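Teaching two arms to ask for less

Posted 6/9/21

When I come to the laboratory at Herkar, the first thing my host does is to apologise for the noise of the compressor next door. The second thing is to put a chair for me behind a strip of yellow tape. We have one hour, and the research lead of the Clorska project prefers to talk while the system is running, so the interview has several holes in it where we both stopped to watch.

Clorska is a method for learning household tidying with two arms. The question behind it is quite narrow. If a person demonstrates a task by guiding the robot, which parts of the demonstration are worth keeping? "In most of the work before us, everything was kept," the lead told me. "You record an operator for 40 seconds and you feed all 40 seconds to the network. But a good part of that time the operator is hesitating, or one arm is only waiting for the other. The network learns the waiting very well."

The group's answer is a second, small model which they call Later. It reads a demonstration from the end to the beginning and gives each moment a score: how much did this movement matter for what came after? Moments with a low score are not thrown away, as I had understood from the abstract, but they are shown to the main network less often. I asked why not simply delete them. "We tried this in March and the motion became nervous. A pause has some use. When the left arm is steadying something and does not move, this is also an action, and the first version of Later was not able to see it."

The whole collection is 1410 demonstrations, all of them made on soft furniture. I found this choice strange at first, and said so. Tables are flat, they hold still, and almost everybody in the field uses them. "That is why we don't," was the answer. "A cushion changes its shape when you push it. A blanket does not have a correct position that I can write down as a number. If the scoring works there, I have more trust in it."

After the scoring, 807 demonstrations carried nearly all of the weight in training. The remaining ones had almost no influence on the result. The policy trained in this manner was compared with one trained on the full set in the usual way, over 179 trials, with the same starting positions for both. The weighted policy did better at moving pillows and bottles. With blankets the difference was so small that the lead asked me not to call it an improvement, and I respect that.

I wanted to know also what goes wrong. There was a long silence, and then a quite generous list. The two arms sometimes reach for the same corner. The fingers close early on thin fabric. The head camera gives a poor view of anything which is directly behind a wrist, so the policy has learned to lift one arm out of the way, a habit that no operator showed it on purpose. "I like this one, and I don't trust it. In a paper it looks like intelligence. Maybe it is only an accident of which demonstrations had a high score."

We talked about money and about schedules, which I leave out. We talked also about the Chang baseline, the older method that the group used for its comparison and that scores movements by speed only. The lead was careful to be fair to it. On rigid objects, I was told, it is still hard to beat, and it needs much less computing. "If somebody has a factory and not a living room, I would tell them to start there."

The next version should work with demonstrations from several operators with different habits, left-handed people included. At present the scoring prefers the style of whoever recorded the most, and the group has no good remedy for that yet.

Two views from the head camera, with both arms at work on the soft furniture:
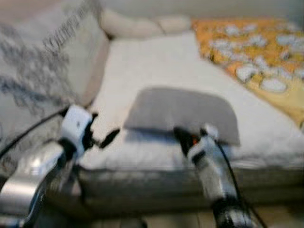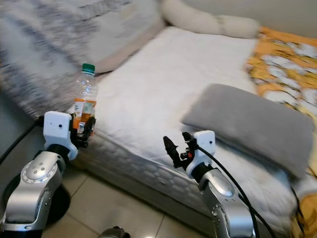 A reader wrote to us after the first version of this interview went up, asking whether a low score for waiting would not punish careful operators, the ones who slow down before they touch anything. In their own rehabilitation project, the reader added, the slowest demonstrators gave the most useful data, and they would like to see the scores sorted by operator before they believe in the method. I have forwarded the question to the group - the answer was that this table exists, and that it will be in the appendix.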